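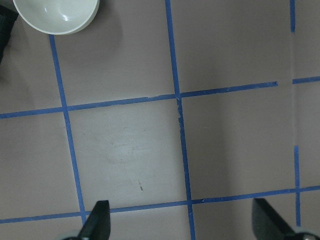 Abb. 1: Arbeitsfläche mit Rasterfeldern aus blauem Klebeband, Ausschnitt

Zwischenbericht zum Teilvorhaben Arbeitsflächen, Standort Rudville
Berichtszeitraum: Juli 2018
Stand: 17. August 2018

1. Gegenstand

Das Teilvorhaben umfasst die Einteilung der Arbeitsflächen am Standort Rudville in Ablagefelder. Die Felder dienen als Bezug für das Abstellen von Schalen und Kleinteilen beim Sortieren. Der Standort Prirmont folgt nach Abnahme der Markierung in Rudville.

2. Ausführung

Die Markierung wurde von Hand mit blauem Malerkrepp auf die einfarbige Fläche geklebt. Auf Anreißen mit Schiene wurde in dieser Stufe verzichtet. Die Linien verlaufen daher leicht schräg, die Felder sind annähernd quadratisch. Für das Ablegen nach Feld reicht diese Genauigkeit aus, für eine Positionsangabe innerhalb des Feldes nicht. Die Sollteilung bleibt unverändert und wird erst mit der endgültigen Markierung umgesetzt.

3. Zustand der Markierung

Das Raster ist nicht durchgehend geschlossen. In der rechten senkrechten Linie fehlt ein Stück, dort liegt die Fläche frei. Die obere Querlinie endet kurz vor dieser Linie und setzt sich nach einer kleinen Lücke etwas höher fort. Der mittlere senkrechte Streifen ist unterhalb der Kreuzung mit der oberen Querlinie ausgefranst und an den Kanten eingerissen. Die untere Querlinie ist durchgehend.

Bewertung: Lücken und ausgefranste Stelle gelten als Mangel der Klasse 2 (Nacharbeit ohne Sperrung der Fläche).

4. Maßnahmen

Mittleren Streifen im schadhaften Bereich abziehen und neu kleben.
Rechte senkrechte Linie schließen, obere Querlinie auf gleicher Höhe anschließen.
Kreuzungspunkte künftig nach dem Kleben andrücken und auf lose Kanten prüfen.

5. Mittelverwendung

Bewilligt sind für das Teilvorhaben 1.751 Euro. Abgerufen wurden bis zum Stichtag 1.340 Euro, davon 700 Euro für Bandmaterial und Reinigungsmittel der Firma Bhatia. Für die Nacharbeit sind 40 Euro aus dem Restbetrag vorgesehen. Eine Aufstockung wird nicht beantragt.

6. Offene Punkte

Die Freigabe der Feldbezeichnungen durch Junddale steht aus. Bis dahin bleiben die Felder ohne Beschriftung. Der nächste Bericht enthält den Befund nach der Nacharbeit und den Materialbedarf für Prirmont.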